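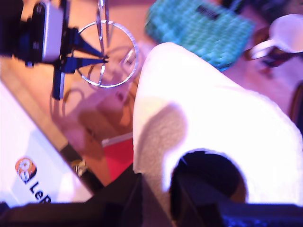
May, just after six in the morning. Awake since four with the jigsaw going round my head, which is a stupid thing to lose sleep over, and I should like it noted that I know this.

It is the big one, the harbour at Drenotby, 3,000 pieces, bought at the Sulau shop in a moment of confidence. A third of it is sky. The remainder is sea, with a strip of boats between the two for morale. I have been at it for 31 evenings and have finished the boats, the lighthouse and a dog on the quay. The dog took four minutes and was the best part of the month.

The trouble is the sky. I have now sorted it by shape, having failed to sort it by colour, having failed before that to sort it by staring. Two knobs and two holes go in the baking tray. Three knobs go in the lid. The odd ones, with a knob like a boot, go in the fruit bowl, and the fruit goes wherever fruit goes. I ate a banana off the top of the fridge yesterday and felt like a lodger.

Tea. Back again.

The thing lives on a board on the floor of the back bedroom, so all work is done kneeling. I have bought gardening knee pads. Nothing in the garden has ever been given this much attention, as the garden makes plain every time I look out at it.

The Lazarević I did over the winter was only 2,000 pieces, a market with umbrellas, and I remember it as a golden time. I looked back through this diary to check and found I had written "never again" on three separate pages, once in capitals. So memory is no use either. 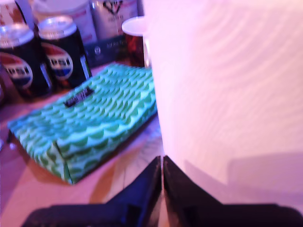 A white roll, probably kitchen roll, and the green-and-white box.

Later, after lunch. Went into town for stamps and came home with glue. I have always been against glue. People who glue their jigsaws hang them in the hall, and then you have to stand in your coat and say something about them. But I have begun to think that if the sky ever goes in, it is not coming out again, and the glue was reduced.

Looked in at Sulau while I was there, only to see. They have a new Godudow in the window, an autumn wood with every leaf on the ground and a good many still on the trees. It has 3,125 pieces. I can't stop thinking about the number. Someone must have reached a perfectly sensible three thousand and decided that the customer was still a bit too cheerful. I suppose it is whatever so many rows by so many columns comes to, but I prefer to think of it as spite. I held the box for a while. I put it back. I picked it up again to see whether the picture on the side was the same as the one on the front (it was) and put it back again, and left without buying anything, and have thought of little else.

Rain on the way home. Forgot the stamps.

Knelt from three until half past five and placed six pieces, then found that two of them were wrong and had to be eased out with a butter knife. They had fitted very well. I think a piece should have the decency to look uncomfortable when it is in the wrong place.

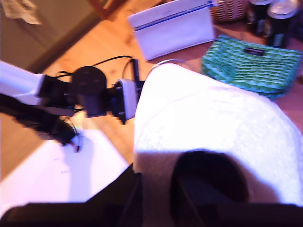

White nubbly cloth on the wooden tabletop.

Half past nine. Had eggs, as it was late and eggs were what there was. Moved the lamp to the other side of the board, and a whole run of pieces I had down as plain grey came up faintly yellow on one edge. So there is cloud in there somewhere, low down on the left, near the lighthouse. Got eleven of them together before my knees went. Eleven! I went downstairs and came back up again just so that I could walk in and see it.

Must ring the dentist tomorrow, and get the stamps. The Godudow will be gone by the weekend, I expect – that sort of thing goes quickly, or else it sits in the window until the box fades. I might walk past and see which.

Back to top | Contact | © The author, all rights reserved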